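Fulent (manipulation software)

From Corow, the handbook of household robotics software

Fulent is a software package for controlling robot arms that handle soft things such as cloth, film and thin plastic. It takes in pictures from a camera at the wrist, works out where the material is and which way its edges run, and sends short motion commands to a two-finger gripper. It was written at the Trondthorpe workshop by Ingvild Rustad, who had grown tired (her word) of motion planners that treated a dish towel as if it were a brick, and it has picked up a small and rather loyal following among people who feel the same way.

Background

Most planning software of the older kind begins with a model of the object. A mug has a shape, the shape stays put, and the planner can look for a good place to grab it. A piece of fabric gives you very little of that. It folds over itself, hides its own corners, and changes as soon as a finger touches it. Rustad's first attempt, kept in the source tree under the name Tkachuk, tried to fit a full mesh to the cloth at every step, and it was lovely to look at and far too slow to be much use. Fulent dropped the mesh and kept only the parts of the outline near the fingertips. 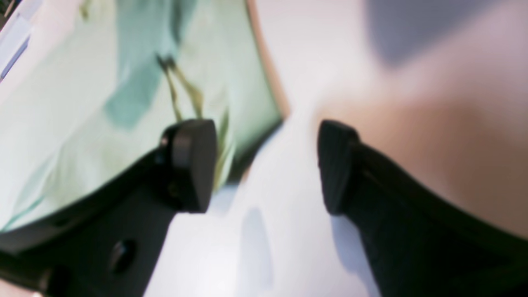
Perception

The perception module runs on the wrist view alone, with no overhead camera needed. Each incoming picture is divided into three kinds of region: gripper, material, and everything else. The gripper region is masked out first, and since the fingers are always attached in the same place, the mask depends only on how far they are open. What remains is searched for borders, and each border gets a score for how likely it is to be a true edge of the material, a fold, or simply a shadow.

Shadows were the great trouble in the early releases. A dark band next to a pale cloth on a pale table looks very much like a seam, and the software would happily try to pinch it. The current classifier was trained on some 4,000 hand-labeled views, of which 241 were set aside as a "hard set" made up mostly of light fabric on light surfaces. Users are kindly asked to leave those out of their own training -- the comparison tables are no good otherwise.

Planning and control

The planner proposes a pinch point, a direction of approach and a finger opening. It looks only two moves ahead, and after each move it throws the plan away and starts again from a new picture. Newcomers often find this wasteful, but it suits cloth very well, for the reasons given under Background.

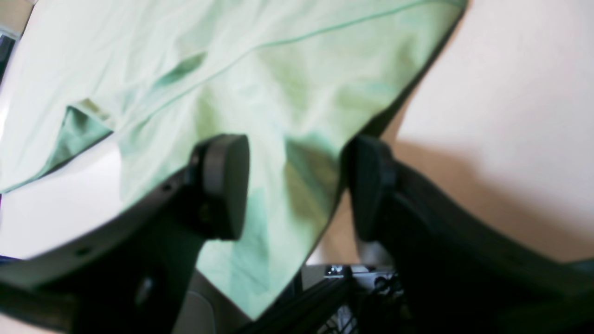

This page was last edited on October 9, 2022.

A fabric corner hanging past the edge of a table is treated as a special case, and a welcome one, as there is no tabletop in the way and the fingers can close on it from both sides. The planner gives such corners a bonus, which can be turned down in the settings file if the arm has cables or other equipment below the table that it ought to stay clear of.

Tooling

Fulent comes with a viewer that plays back a recorded session and draws the scored borders over each picture, as well as a labeling tool and a log checker. The viewer holds 2,000 pictures in memory by default -- longer sessions are loaded in pieces, and scrolling backward through them can be slow. A rewrite is planned for December.

See also

Tkachuk (mesh fitting)
Wrist camera calibration
Edge scoring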